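Galli Rentals
Home > Machines > Two-arm > Zerkum

Zerkum two-arm helper

Weekly rental: $970
Weekly rental with spare finger set: $1,082
Weekly rental with spare fingers and weekend pickup: $1,208
Minimum rental: 5 days
Status: available

I get the same email a lot, and it goes something like "if I rent this, will it do my chores?" So I'm going to answer that before I get to the specs. Some of them, slowly, if you stay in the room. I've had our Zerkum in and out of the shop since February and I like it very much, but if you want the laundry folded by dinner you should keep folding it yourself for now.

What it's good at is the in-between stuff. Holding one end of something while you deal with the other end. Picking up a part from roughly where you said it would be and carrying it over to where it goes. Pipes, poles, tubes, boxes with flat sides, anything stiff that keeps its shape when you squeeze it. I love it for that! Give it a job where the pieces are hard and the same every time and it will plod along all afternoon.
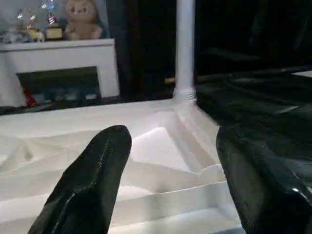
Wrist camera view, between the fingers.

The wrist cameras are my favorite part of the machine. You get a little feed from each hand, and after an hour or so you stop looking at the arm at all and just watch the feed. It does take some getting used to (everything close up looks enormous, and you will turn your own head to try to see around a finger). Bring the brightness up on your monitor if your room is dark. Dark floors and dark corners come through as one big black patch, so I light the work from the side with a cheap clamp lamp.

Now for cloth. Cloth is where most of my renters get frustrated, and me too. A pole is a pole wherever you grab it, but a sheet of fabric is a different shape every time you touch it. The Zerkum can pinch an edge and drag it. It can press down on a sheet so it doesn't slide. Asking it to find the right corner in a heap, shake it out and pull it over a frame is a much bigger request, and I'd budget a whole day for trying that, with breaks.

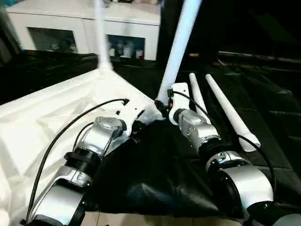

What helps is splitting the work between the two hands. Let one hand do the dull part, just keeping hold of something, and give the other hand the fiddly part. New renters always want both arms moving at once because it looks great – and then the arms get in each other's way and everything stops. Start with one arm moving. Add the second after lunch.

Keep an eye on your cables as well. They hang off the wrists with a fair bit of slack, and a loop of cable will catch on anything that sticks up. I walk around the machine before every run and move whatever I think it could snag. Takes me a minute. I've skipped that minute twice and regretted it both times.

Molded plastic is a mixed bag. A good thick lip or rim is easy to grab, provided you come at it straight. Smooth white plastic up close is hard on the camera, though, because there's so little for it to focus on, and if the hand is moving quickly you get mush. Slow down for the last few inches. I put a strip of colored tape on the edge I want and peel it off when I'm done.

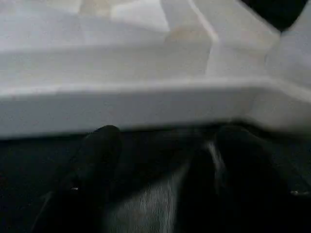 What comes with the rental

Two arms with grippers, already mounted
Wrist cameras, one per arm
Head camera
Power supply and all cables
Soft case for the spare fingers (if you rent them)
My printed setup notes, nine pages, coffee stains included

Not in the box: a monitor, a work surface, the clamp lamp, or me. I'm on the phone during shop hours and I do pick up.

Chores people ask me about

Dishes: no. Please don't get it wet.
Putting together shelves or pipe frames: yes for holding and placing, no for tight screws.
Folding laundry: towels, sort of. Shirts, not really.
Tidying toys into a bin: yes, and it's fun to watch, but you'll be faster.
Sorting parts on a shop bench: yes, probably the best use of your money.
Making a bed: one renter got a pillow onto it and called that a win.

Pipes and fittings

I keep going back to pipe work when I demo this machine. White PVC is light and cheap, it shows up nicely against a dark sheet, and if something gets dropped you just pick it up and go again. Getting a pipe near its fitting is the easy half. Lining it up and pushing it home is where you'll spend your time, and a hair off straight is enough to jam it. Back off, square up, try again. The Zerkum doesn't mind and won't sulk.
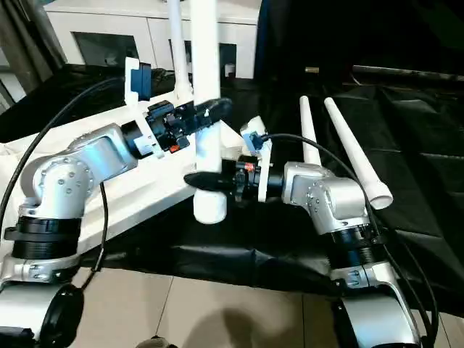 Indholm, 8/27/23

Quick update to this page after a weekend at our Indholm shop. The older Gedov single-arm is no longer for rent, so if you had one on hold I've moved you to the Zerkum at the Gedov price for your first week. I've also changed my mind about the spare fingers. I used to say skip them, but the tips do wear if you're working with rough material all week, and swapping a set is quick.

The other change is the deposit, now payable at pickup and back on your card when the machine comes home with all its cables. Count the cables before you leave your place! Two sets have come back one short this summer.

To book, call the shop or use the form below and tell me what chore you have in mind. If I think it's a bad fit I'll say so and you can save your money.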